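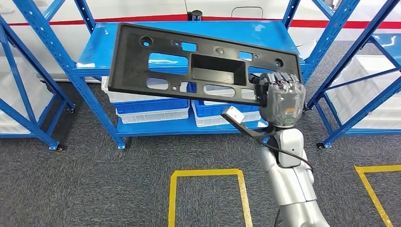

Workshop notes: the Bratau arm

The Bratau build has reached the stage where most of the evenings go on handling instead of wiring. For members who haven't followed it, the project is a two-arm machine put together at the Jumthorpe shared workshop by Emlyn Edwards and Eluned Penry, with help on the metalwork from whoever is in. It lives at the shelving end of the carpeted room. The current job is to pick up a moulded plastic panel, hold it by one end, and set it down in a crate without dropping it or bending it.

The panel was chosen because it is awkward. It is flat, light and full of slots and holes, so a fingertip that lands well on one attempt can land half in an opening on the next. Gripped at one end, it also puts a turning load on the wrist that the early control code ignored. The first version closed the fingers to a set position and assumed the part would stay put. It did, until the arm sped up, and then the free end dipped and the panel rotated in the grip.

Emlyn rewrote the grip routine in February. The hand now closes until the motor current rises, waits, closes a little further and holds. The wrist is brought up to speed over a longer ramp and slowed the same way. The panel still tilts, but it tilts to the same angle each time, and the placing code can allow for that. Moves with the panel are slower than moves without it, and will stay that way until the wrist gets a stiffer mount.

Finger pads are still undecided. Bare fingers slip on the smooth areas of the moulding. Thin rubber grips well but catches on the raised edges when the hand opens, and the panel comes away with a flick. Eluned has cut a set of pads in a harder grade with the corners rounded off, and these will go on next.

Cable routing took longer than anyone had planned for. Any lead along the forearm needs enough slack for the full turn of the wrist, and that slack has to go somewhere when the wrist is straight. The rule we have settled on is one loop per joint, strapped on both sides, and nothing crossing the inside of the elbow. Please keep to it if you add a sensor.

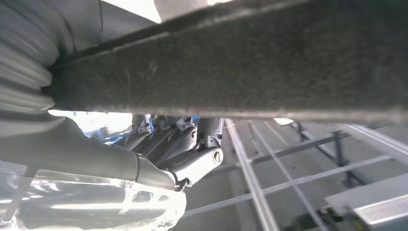 Clearance is the other open item. The geometry model treats every link as a plain cylinder, and that falls short wherever there is a cover, a bracket or a bolt cap standing proud. Eluned is adding these as simple boxes, with a margin on every side. Soft coverings are harder. Felt and plastic sheeting move when they are brushed, so they have been given a wider margin than hard parts and the planner is told to stay out of it altogether. Open racking is handled as a solid block for the same reason. The planner could in theory find a path between the bars, and we would prefer that it didn't try.

This costs some reach. Two of the crate positions can no longer be approached from the side and have to be entered from above, which adds a second move to each cycle. We can live with it for now.

The logging is done by a small program Emlyn calls Groto. It records joint angles, motor current and the commanded position, and writes a new file for each attempt. The target for the next round is 3,000 logged grips, mixed between the panel and plain crates. The files are plain text and are backed up to the Morgan drive on the workshop network – ask Eluned for the login if you want to look through them. Anyone who can write a decent plotting script would be welcome, as the present one falls over if a file has a blank line in it.

A few points for people using the room. The yellow tape on the carpet marks working positions and was measured in, so please don't lift it or re-lay it. The shelving units are on casters. If you roll one out to get at something, put it back where it was and tell Emlyn, who will re-run the position check before the next session. The check takes seven minutes and is quicker than finding out the other way.

Parts still wanted: short lengths of light aluminium angle, flexible cable in black or grey, and any offcuts of hard rubber sheet. Leave them in the tray by the door with a note marked Bratau. The next sessions start at 7 pm, and the arm is powered down by 9.30 so the room can be locked.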